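Rustura Storage Help
My tickets > Grey bin, coating coming off
Status: Open
Product: Large open bin, grey
Category: Surface and finish

Opened by customer, Sun 29 June

Hello there,

Hoping you can help me with one of your big grey bins. I bought it second-hand through Trotero, so I know I'm probably outside any guarantee, and I'm not after a refund (though I wouldn't say no!). What I'd really like is to know whether I can fix it up or whether I should stop now and save myself the bother.

It lives on the wooden worktable and all sorts gets dropped into it through the day, then fished out again. It was scuffed when I got it, which was fine by me, it's a bin. But the far wall has got a lot worse. Low down on it the grey has worn off in a whitish band, and the bottom edge of that band is ragged and flaking. If I run a thumbnail along it I get little grey crumbs, and those end up all over whatever is in the bin. There are thin scratches running up and down in the bare bit too, some dark and some a bit reddish. The reddish ones worry me. Is that rust? Or just something that has rubbed off on it?

What I've tried so far:

Washing up liquid and warm water, soft cloth. Got the dust off, made no difference to the marks.

Flikora cream cleaner, the one for hobs. I left it on for 6 minutes and wiped it off with a damp cloth. The reddish lines may have gone a shade paler but I could be kidding myself. I did wonder afterwards if I'd made the flaking worse, so I haven't done that again.

Masking tape pressed along the ragged edge and pulled off, to get rid of anything loose. That was the most useful thing by a mile! Did it twice. No crumbs for a couple of days and then they were back.
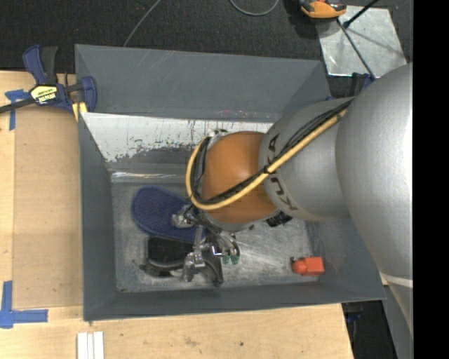
The other thing is the floor of the bin. It's got pale cloudy scratches all over it, and under a bright light they really shine, to the point where small bits and pieces are quite hard to pick out. I can live with it, but if there's something that takes the glare down I'd love to know. The upper part of the far wall is much better, only some faint diagonal scratches near the top, and I'm leaving those well alone.

So, my questions (sorry, there are a few):

Can the worn band be touched up, and do you sell the grey? A neighbour swears by Bilyk enamel but I don't know if it would stick, and I don't fancy painting it only to have it peel off in sheets.

Should I sand the flaky edge back first? I've got some fine paper in the drawer.

Would a liner be easier? I was thinking of a sheet of thin rubber cut to fit the floor. The walls slope outwards so I can't see how I'd line those without it sliding down into a heap.

Happy to measure anything you need. There's no label that I can find, and the Trotero listing only said "large grey bin, used", so I can't give you a model number.

Thanks ever so much

Added by customer, same day

Me again. Forgot to say, I'd pay up to 50 pounds for a replacement if you think it's past saving, but not more than that. I've put fresh tape over the flaky part for now and I'm keeping the Flikora well away from it. I'm away for the first 2 weeks of July, so if you need measurements after tomorrow they'll have to wait till I'm back. Please don't close the ticket in the meantime!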